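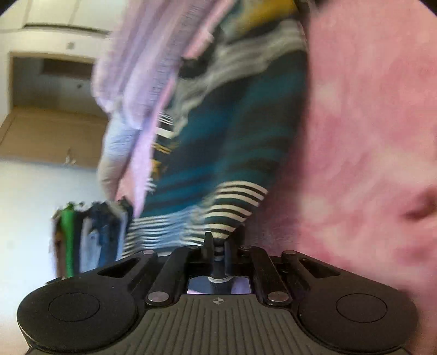
How do you fold a whole family's worth of clothes without losing an entire evening to it?

Do it in the same room where the clothes get put away, a little bit every day, and stop caring whether the folds match. It took me far too many years to get to that answer, and I'm going to take my time explaining it, so pour yourself something warm.

I grew up in a house where laundry was an event. Everything got washed on one day, dried on one day, and then dumped on the big bed, where it sat in a heap until somebody wanted to sleep. I carried that habit into my own home without ever thinking about it. When the kids were babies it was fine (their clothes are so tiny, you could fit a week of them in a salad bowl). Then they grew, and the heap grew with them, and by last winter I was moving it from the bed to the chair and from the chair back to the bed, and we were all just getting dressed out of the pile.

So in January I started over, and I've stuck with it long enough now that I feel I can write about it.

The first change was the place. I used to fold on the couch in front of the TV, which sounds cozy, and it is, but then you have lovely stacks on the couch and the closet is at the other end of the house. Somebody sits down, a stack tips over, the dog gets involved. Now I carry the clean things straight to where the hangers are and fold standing up. Anything that should hang goes on a hanger right away and never gets folded at all. That alone cut the job nearly in half for me.

The second change was stripes. Bear with me! I love a striped shirt, and all my life I have tried to line the stripes up when I fold, tugging at the hem, starting over, smoothing it down again. I gave that up. Sleeves in, bottom up to the collar, over once more, done. If the stripes go a bit crooked, they go crooked. I do still turn the bright side out so I can tell what's what in the drawer, and I like seeing a bit of teal or mustard peeking up when I open it.

Fuzzy things I treat differently. Anything plush or fluffy takes up three times the room it should, and if you squash it flat under the other clothes it just comes springing back and pushes the drawer open. I roll those loosely and give them a spot of their own on the shelf. I bought two soft-sided bins from Vinell for this, the plain gray ones, and they were 7 dollars each. They sag a little at the corners but they do the job. I had my eye on the tall Malleo basket with the handles for the longest time, and I may still give in when my birthday comes around in March.

I also set a limit for myself, and it's a silly one. I put on five songs. When they're over I'm allowed to walk away, even if there's a sock mountain left. Most days I finish before the last song, and on the days I don't, I leave the rest in the basket and it's still less than what used to be on the bed. My youngest has figured out that if she joins in she gets to pick the songs, so we have heard the same one an awful lot lately. I don't mind. She folds her pajamas into a kind of burrito, and they go in the drawer just like that.

What I haven't solved is the in-between clothes. You know the ones, worn for an hour and too clean for the hamper, but you don't want to put them back with the fresh things either. For now they go over a hook on the back of the door, and when the hook gets full I wash the whole lot. If you have a better way I would love to hear it, because that hook is getting a little out of hand.

A few of you asked after my last post about the drawer dividers. They're from Vilix, they pull out to fit, and I'm happy with them in the sock drawer and less happy in the deep one, where they keep sliding over. I've stuck a strip of felt under each end, and I'll let you know if it holds.

Next time I want to tackle the linen closet, which has a fitted sheet in it that I have never once managed to fold. I've been putting it off since before Christmas.

Posted February 27, 2021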